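Furow adds a proper estate to its small car range, and I'm rather pleased

3 min read

I've been banging on about small estates for years, so you can imagine how quickly I opened the email from Furow this week. The company is putting an estate version of its Bustos hatchback on sale in October, and it has finally told us what it'll look like, how much you can get in it and which engines you can have. The price is still under wraps, annoyingly, but there's plenty to be getting on with.

From the front it's the same car as the hatch, right down to the slightly grumpy headlamps (I like them, my other half doesn't). All the new stuff starts behind the back doors. The roof carries on in a nearly straight line and then drops away sharply at the tailgate, so you get a tall, square opening that looks like it was drawn by somebody who's had to get a chest of drawers home. The roof rails are standard on every version, hurrah, and the loading lip is a good bit lower than the hatchback's. My knees say thank you.

Furow hasn't made the car any wider, and the wheelbase is the same too, so don't expect more legroom in the back. I had a sit in a pre-production car at the Stendimov test track last month and it was fine for me behind my own driving position, though a tall teenager would moan. The boot is where the extra length has gone. There's a flat floor with a shallow tray underneath, two hooks that feel strong enough for real shopping, and a pair of levers just inside the tailgate that drop the back seats. They fell with a thump on the car I tried, and one needed a second tug, but it was an early one with tape on half the trim.

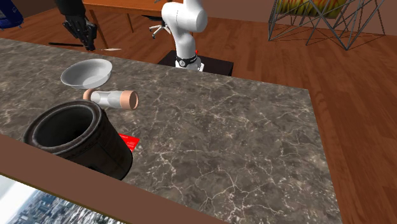 Engines next, and there are no surprises. You can have the 1.0-litre petrol or the 1.5 diesel, both carried over from the hatch, with a five-speed manual on the petrol and a six-speed on the diesel. An automatic is coming later for the petrol only, and Furow wouldn't be drawn on when. I'd go for the diesel if you do a lot of motorway miles or want to tow, as the estate is rated to pull 1000 kg with a braked trailer. That's enough for a small camping trailer and not a lot more.

I'm less keen on the touchscreen. It's the same one as in the hatch and it's still slow to wake up on a cold morning, and the heater controls are still buried in it! You do get a proper volume knob, though, and the entry model has two USB sockets in the front where the hatch only has one.

There'll be 11 colours, including a mustardy yellow I'd have in a heartbeat and a brown I wouldn't. The first batch for this country is 2187 cars, and my local Hundora dealer (they've sold Furows alongside their used stock for as long as I've lived here) tells me they've already got a list of people wanting a test drive. I may or may not be on it.

Order books open at the end of the summer. If you've already put a deposit on a Bustos hatch and haven't had a build date yet, you can switch to the estate without losing your place, but you'll need to ring the dealer to do it as the website can't cope with changes. I'll post the prices as soon as they land.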